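Search posts Search

Right, it's written up and I've had a cup of tea, so let me tell you about the bin wall problem. Long thread, sorry in advance to anyone who follows me for the allotment. 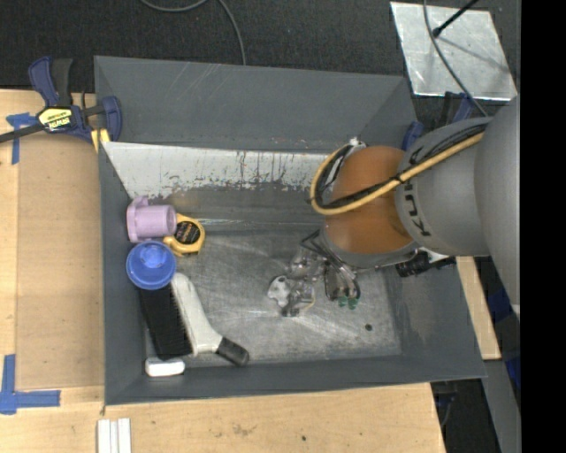 Someone asked under my last post why we don't just give the bin a shake between picks, if things huddling at the sides is such a pain. Fair question! We did think about it, and I'll get to shaking further down, because it's more annoying than it sounds.

First the problem. You've got a bin with sloping sides, a gripper, and a load of mismatched stuff. The tape measure has ended up over by the left wall with most of its mates, and the gripper would quite like everything to be in the middle.

The gripper has to put a finger on each side of the thing. If one side of the thing is bin, there's nowhere for the second finger to go. You can turn the wrist and come in along the wall, which works for long things and is hopeless for round ones.

Our planner (it's called Pluvon, I didn't name it) gives every possible grasp a score and goes for the top one. It was trained mostly on things out in the open. So it sees a lovely graspable shape next to a wall, scores it sky high, and off it goes into the wall.

I had been saying for months that walls were our main source of failures. Then somebody in a meeting asked how I knew, and I opened my mouth and had nothing. I knew because I'd watched a lot of them and they were irritating.

So the first half of this project was just going back and labelling. We had 1,109 grasp attempts logged from the Saltusier runs (that's the project name for all the bin work), every one with a before and after view. I went through the lot.

Each failure got one cause. Wall in the way, neighbour in the way, slipped after closing, closed on thin air, or "other". If I couldn't decide between two I wrote down both and came back to it another day with fresh eyes.

A big chunk of them went into "other" on my first pass. Too many. Mostly shiny or see-through things where I couldn't tell what the fingers had touched even with the picture blown up to fill the monitor. I had to accept that some of those will never have a cause.

Tip if you do this: write your rule for "touching the wall" down BEFORE you start. I didn't, and by the end of the first week I'd drifted from "actual contact" to "a bit close". Had to redo that whole batch. Very dull evening.

The rule we settled on is that an attempt counts as a wall attempt if there's less than a finger's width between the object and the side at the place where the finger would go. It says nothing about the rest of the object. A long thing with one end against the side and a clear middle is NOT a wall attempt.

With that rule, 278 of the 1,109 were wall attempts. A quarter. I'd have guessed half! I really would have put money on half.

But the success rate on that quarter was 40 per cent, and it was dragging everything else down with it, so I wasn't completely making it up in that meeting.

Now the method. It's embarrassingly simple and I spent a while trying to make it cleverer before giving up.

Step one, for each candidate grasp we work out how much room each finger has on the way down, all the way down, and not only at the end. Sloped walls catch you out here. There can be loads of room at the top and none at the floor, or the other way about if you come in tilted.

Step two, if the tighter side is under the limit, the grasp gets marked down. It isn't thrown out. We tried throwing them out, and the robot ended up refusing to touch the last few items at all. It just sat there. Technically it hadn't failed anything.

Step three, if every candidate left is marked down, it does a drag. One closed-finger pull, from the wall side towards the middle, then looks again. One drag only and then it has to commit to something.

And that's the lot. No new training, no new hardware, same gripper. You could do most of it in an afternoon if your collision model is any good. (Ours wasn't. It took me far longer than an afternoon.)

The result: wall attempts went from 40 per cent to 56 per cent. I'm properly chuffed with that. It's still not a number you'd want to run a warehouse on.

Some caveats before anyone shouts. The new runs used the same bin and the same box of objects, tipped in afresh each time. Nothing about it tells you how it'd do with a straight-sided crate or a box of something floppy. I'd love somebody to try.

Also I labelled the old runs myself and I wanted the method to work. So for the new ones a colleague did the labels without being told which planner setting was on. We disagreed on a few, always at the "is that a finger's width" end of things, and we kept theirs.

The bit I didn't expect is where the improvement came from. I built the drag. I was proud of the drag. I did a little slide with arrows on it. And most of the gain came from step two, the marking down.

I think what's happening is this. If you leave the wall items until later, you clear their neighbours first, and then there's a way in that wasn't there before. The robot was picking in a silly order. A person wouldn't start with the awkward one jammed in the corner, you'd take the easy ones off the heap.

I can't prove that from what we've got, mind. To do it properly I'd need to run the same heap twice in two different orders, and you can't tip a bin the same way twice. I've been wondering about building heaps by hand to a plan. If you've done that and it wasn't miserable, please tell me.

When the drag does get used it's good on chunky things and bad on round ones. Round things roll back to the wall. Of course they do. I watched it tow a round thing out, let go, and watched the round thing go home again.

Drags also cost time. Each one is a whole extra move plus another look, so on a full bin you barely notice, and on the last few objects it's most of what the robot's doing. If you're paid per pick per hour you may not thank me.

OK, shaking! I promised. The trouble is that shaking moves everything, so whatever the planner worked out about the rest of the bin goes in the, er, bin. And with flared sides things slide down to the bottom edge of the slope and stop there, and that's exactly the place we're trying to get them away from.

There's also the duller reason that the bin is clamped to the table and I want it to stay put. Our calibration assumes the walls are where they were this morning. If the bin shifts, then the finger room sums in step one are all slightly wrong, and slightly wrong is the worst kind because it still mostly works.

A couple of you asked about suction. Yes, a cup would sort out a lot of the flat-topped things by the wall. It does nothing for anything knobbly or bristly, and we've got plenty of both. I'd rather fix the planner first and then see what's left over for a cup to do.

I gave a short talk on all this at the Kerkitska workshop in January and got the same question three times, so here's the answer for everybody: no, we didn't tune the finger room limit on the test runs. We set it from the gripper's own finger width and left it alone. It may well not be the best value.

The group at Şimşekoğlu have a nicer collision model than ours and have offered to rerun step one with it. If the numbers change I'll post them whichever way they go.

What I'd do differently: label as I go. Every single week. Going back through a great heap of old attempts is how I found out that I'd saved some of the "after" views before the arm had got out of the way, so you're looking at a lot of arm and very little bin. Check yours now. Go on.

Next job is the shiny stuff in that "other" pile. I've got a few ideas and they all involve a torch.

The labelling rules are a page and a half and I'm happy to send them over, just message me. The code needs a tidy first, it's got my shopping list in one of the comments.

We use cookies to keep you signed in and to show you posts you might like. Accept all Manage choices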